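Small trash can in a carpeted room – liners, emptying, what am I doing wrong?
Forum: Home Keeping > Floors & Everyday Mess
Started by plolance_pat, January 24, 2022

plolance_pat wrote:
OK so I need a sanity check from people who are better at this than me. We have one little round can for the whole back room and it is always full. I mean stuffed. And once it's full, whatever comes next ends up on the carpet next to it, and then I do the big pick up at the end and wonder why I bother having a can at all.

I've been lining it with bags we already have, mostly the thank you bags from takeout, since they're free and I have a drawer with 70 of them easy. The trouble is plastic wrap and other bags puff right back up after you push them down, so it looks full when it's mostly air.

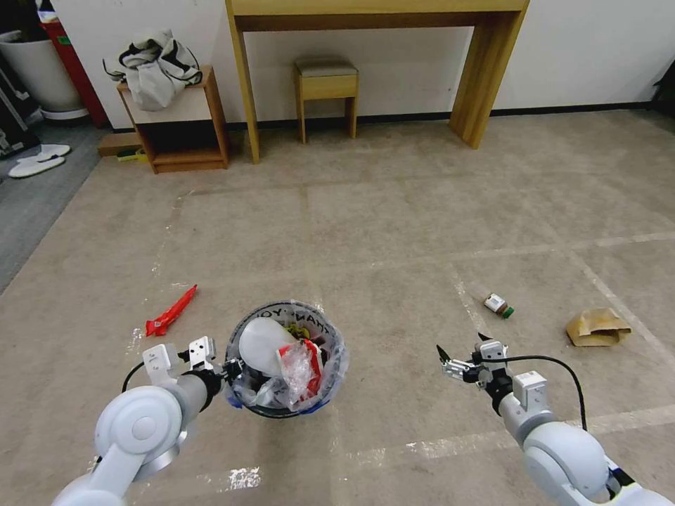

And the carpet is that light beige that shows everything, so I've also got white scuffs that don't vacuum up. My questions are: do I get a bigger can, or a second small one? Do you pull glass and plastic bottles out at the can or sort later? And does anybody have a liner that doesn't slide down inside the second you drop something heavy in it?

tidy_in_april wrote:
Second small one, no question. I went bigger a few years back (a 30 quart step can) and all that happened was I emptied it less and it smelled more. Two little ones on opposite sides of the room and people use whichever is closest.

Zirdale_mom wrote:
Going to disagree with tidy. Two small cans means two things to empty and one of them gets forgotten. Ask me about the banana behind the sewing table. Get one decent size can and put it by the door where you walk past it on the way out.

Also, stop pushing wrappers down flat! Twist or knot them before they go in. I tie bread bags and candy wrappers in a loose knot and they stay small. Takes a second and I get a couple more days out of a bag.

tidy_in_april wrote:
I am not knotting candy wrappers, life is short lol

Zirdale_mom wrote:
Suit yourself, my can closes.

grumblebee415 wrote:
For bottles, please don't put glass in a thin takeout bag. I had one go through the bottom on the stairs. We keep a paper grocery bag folded open next to the can and glass goes in there with the cap off and rinsed. Plastic ones too if your town takes them. Ours takes bottles but not the film kind of plastic, so check yours.

plolance_pat wrote:
Ours takes both kinds of bottle. I know, I know. It's just that by the time I'm picking up I want it DONE and it all goes in the one bag. I start with shoes and slippers out of the way, or I'm supposed to, and then I get distracted by a tissue and off I go around the room with the slippers still sitting there. Paper bags I crumple and then regret because flat they'd take no room at all.

The liner is what really gets me though. If I hold the rim with one hand and drop things in with the other it's fine. The minute I let go the whole bag slumps to one side and I'm fishing for the edge.

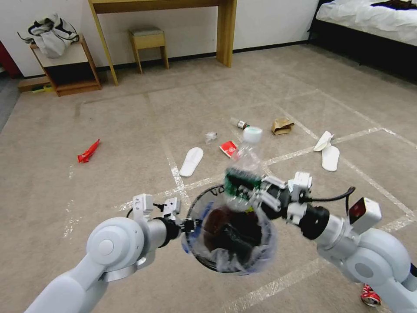 Soon-im Choo wrote:
Your bag is too big for the can, I'd bet money on it. Fold the top over the rim, gather the extra on one side and tie a small knot in it so it grips. Or put one big rubber band around the outside under the rim. I've done it that way since my first apartment and the bag does not move. Leave three or four spare bags in the bottom under the liner too, so the next one is right there.

grumblebee415 wrote:
Spare bags in the bottom is good unless something leaks. Ask how I know. Mine stay on a hook now.

plolance_pat wrote:
Rubber band! I have a whole ball of them. Trying that tonight. And I might do the paper bag for glass, if I can stop crumpling the bags.

skanda_lane wrote:
Nobody got to the white scuffs so I'll try. If it's powdery, go over it dry with a stiff brush first and then vacuum, and only then a barely damp cloth with a drop of dish soap. Blot it. If it's more like old tape glue or paint you'll need something else, and test in a corner. I ruined a patch in our den by going in with a soaking rag and it's still darker than the rest.

Zirdale_mom wrote:
Agree on dry first. I'd skip the soap completely on light carpet, it leaves a sticky spot that grabs dirt.

skanda_lane wrote:
Not if you blot again with plain water after. I've done almost 74 spots in this house with three kids, no sticky patches.

tidy_in_april wrote:
You counted them??

skanda_lane wrote:
My husband did. Long winter.

plolance_pat wrote:
Update: rubber band is on and the bag is staying up so far. Still one can. I looked at a second one at Woo but they only had it in orange and I'm not there yet. Will try the brush on the scuffs this weekend, dry first, jury's out on the soap.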